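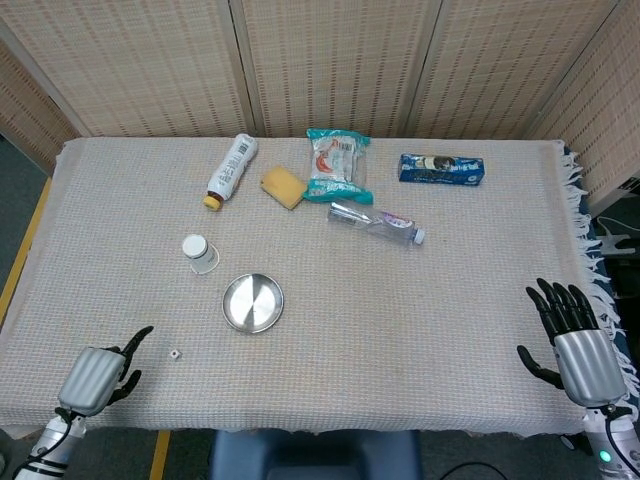
Clearing a table: what a machine can do so far

Most of the tips on this page assume that the person doing the job has two hands and a bit of sense. This month's question came from a reader, Carmela Collado, who wants to know whether she should put off buying a bigger dishwasher and wait for a machine that clears the table as well. The short reply is to buy the dishwasher. The longer one follows, with notes on setting out a table for anyone who has the use of a two-handed machine, at work or on loan.

Judge by the object

Makers' figures are given for weight and reach. Neither says much about a cleared table, where nearly everything is light and within reach. Shape and stiffness matter more.

Boxes. A toothpaste-sized carton lying flat is the easiest thing to start with. It has straight sides and does not roll. Keep the long side facing the machine.

Bottles on their side. Harder than they look. A round bottle turns when one finger touches before the others. Clear plastic is worse than white, as depth cameras tend to see through it or catch the glare. Leave the cap on and the label facing up.

Sponges. Forgiving. The foam gives, so a poor grip still holds. Wring them out first, or the grip that holds the sponge will also empty it.

Snack packets. The wrapper crumples and the outline changes with each touch. Fingers do better on the stiff seal at the end than on the middle.

Steel plates. A shallow plate flat on a cloth leaves little for a fingertip to get under. A raised rim helps. Polished steel also throws back reflections of whatever is above it.

Very small things. Dice, buttons, screws. Black fingers the width of a broom handle cover the object before they reach it, and the camera loses sight of it at the worst moment. Put small things in a dish and move the dish.

Paper cups

A paper cup is a good test of grip strength and costs next to nothing. Too little force and it slips, too much and the wall folds. Turned upside down it stands on its wide rim, so it is steadier, and the fingers can come down over the narrow end.

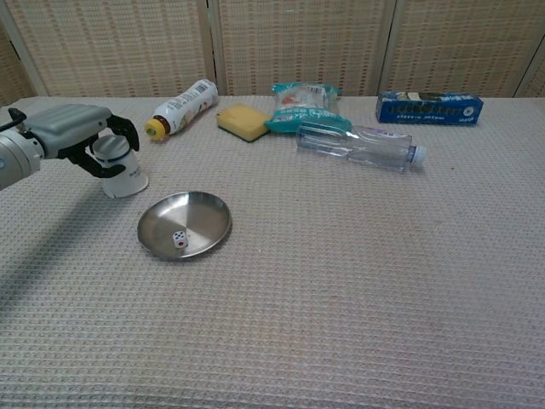 Start with the force at the lowest setting and raise it in small steps until the cup lifts cleanly 12 times in a row. Write the setting down. A cup that has been squeezed once is softer afterwards, so change it often - a crushed cup will give you a false reading.

The cloth

A woven cloth with some texture stops light things skating about, and a matt beige gives the cameras less glare than varnish. Fix it at the corners underneath. A loose cloth drags when a finger catches it, and everything on it moves. Tuck in any fringe on the working side.

Shop-floor jobs

Kwan-ho Lam runs the packing bench at Norkon and kept a tally through May. Out of 351 mixed items, the cartons gave him almost no trouble and the film packets gave him most of it. He now sends cartons to the machine and packs the film by hand, with the machine set to half speed while anyone is at the bench.

For the home, I would wait. A person clears a small table in about 2 minutes and wipes it on the way out. Wiping needs steady pressure over a wide area, and I have yet to see it done well on cloth or on wood. Loading a rack with plates is closer, provided the rack never moves.

Next month: descaling kettles, and whether the cheap descaler does the same job as the dear one.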